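Handout 6: Laying Out Before You Build
Intro to Bench Assembly, Flulbridge evening program
Notes by Roya Dehghan

Okay, so these are my notes from the layout lecture, cleaned up a bit because several of you asked for them and my handwriting on the whiteboard gets worse as the night goes on. Read them before lab. Bring your tray. If you missed the lecture, get the sketches from Hamidreza Heydari, he copied all of them (thank you, Hamidreza!).

Last time we sorted hardware by type and I let you do it any way you liked. Tonight we get pickier. Layout is the step between opening the bag and joining the first two pieces, and it's the step everyone wants to skip. I skipped it for years. I used to pour the whole bag into a bowl and fish around, and I built a perfectly good shelf unit that way once, and then I built a drawer with the front on backwards.

What a layout is

A layout is your parts set down on a flat surface so that you can see every one of them and get your fingers around any one of them without disturbing the rest. I didn't say straight lines. I didn't say evenly spaced either. Bram Postma likes his rows so neat they look ironed and that's fine, but I grade on reach and visibility, so a loose grid gets full marks.

Pick your surface first. I like a board laid on top of the table because I can turn it or carry the whole thing to the side when somebody needs the bench. Light board, dark table, if you have the choice. A pale board has a clear edge against a dark tabletop and you know right away where your work area stops. The Zotia boards in the cupboard are fine. Please don't use the ones with tape on them, those belong to the morning group.
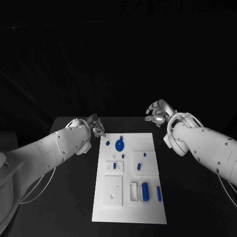

Then there's the question of which way the board faces, and I know I went back and forth on this in class, sorry. My answer for this course is long side running away from you, short side at your belly. You get a near zone and a far zone that way. First-needed parts go near, later ones go far, and your arms come in from the two sides and meet over the middle. Ehsan Tabrizi asked why not turn it sideways, and for a long skinny assembly I would! For the kits we have, lengthwise is easier on the shoulders.

Color

Two-color kits are a gift. If your kit comes in two colors, let the color do some work for you before you ever look at the instruction sheet. Set one color down, then the other, then look at whether the shapes match up across the two. Sometimes color means function and sometimes the maker just had two colors. Check before you trust it. Also, white parts on a white board are a pain. Put those where the light hits them from the side so they throw a little shadow, or slide a sheet of gray paper underneath.

Spacing

Leave a finger's width on every side of a part. Yes, your own finger, I'm not going to measure. Small parts need more room than you think, because you pinch them from above and your knuckles take up space. Big flat ones you can slide to the edge and lift, so they can sit closer together.

Come down from above with your fingers already open. Don't drag your hand across the board to get somewhere, which is how Abbas Moradi sent a spacer under the radiator in December (we never got it back, and yes, I still look).

Two hands

Left hand takes from the left, right hand takes from the right, and they meet in the middle to join things. Crossing over is where sleeves catch. If you're strongly right-handed, put the fiddly parts on the right and the big ones on the left so the left hand mostly holds. Try it the other way once, though. I'd like to hear how it felt.

For lab

Kit is the Brastemier practice set, one per pair. You have 14 minutes for layout and no joining until I've been by your bench. After that, 60 minutes to build. Write down every time you had to stop and hunt for a part, even if it took a second. We'll compare those notes with the ones from the pour-it-in-a-bowl week.

Reading is chapter two of Bagheri, skip the section on conveyor benches. Lab is in room 614, same as before, and the door sticks so push hard.

One correction from the lecture: I said to return parts to the bag in build order. Reverse build order, please, so the first-needed ones end up on top.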